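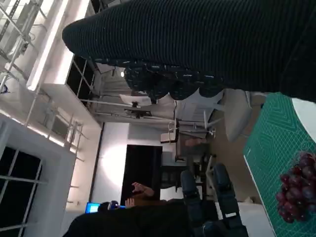 No. 40

Jalthorpe Ladies lost their cup replay on Sunday 5th April, and I've had a couple of days to stop being cross about it. The first game finished level after extra time, so everyone had to trudge back up to the Vunex Ground and do it again in a crosswind.

Bo-ram Wang was the best player on the pitch by a distance. She won nearly every breaking ball in the first half and put us ahead with a low shot from the edge of the box. Then we sat back, which we always do, and Omodau equalised straight from a corner.
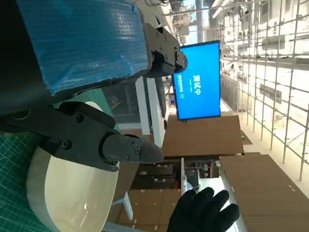
Blue tape and black fittings.

The winner came 3 minutes from the end. Our keeper got a hand to it but it went in off the post. I thought there was a push in the build-up. The referee was well placed and didn't, so that's that.

The gate was over 600, good for a replay at this level. The club still needs 3000 pounds for the away dressing room before July, and a semi-final would have helped.

League again next week, away to Csizmadia. The coach leaves from the car park as usual and there are a few seats left.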